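Slide 4 - the Undetti wetland pledge (2 min)

- Start with the number they like: 760 hectares "under protection" by September.
- Ask who measured it. Bastiter did, and Bastiter is paid by the fund. Pause there.
- Of the 19 sites listed, two were already reserves before anyone signed anything. Don't sound smug about this. 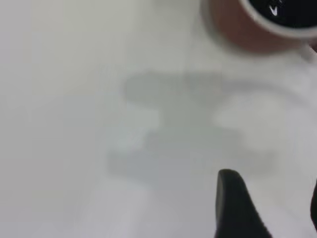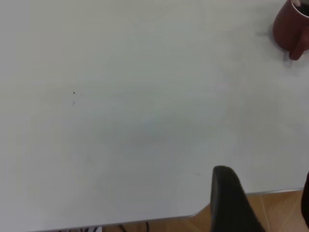 *White tabletop, with something reddish-brown at top right in both.*

- Yamuna Varghese will probably say the Devadiga survey found more wading birds. Fine - one season, one count. Ask for the next one.
- Susulau: 45 per cent of the money went on signs and a launch. Have the accounts open in case.
- If short of time, skip to slide 6 and take questions on who checks the maps.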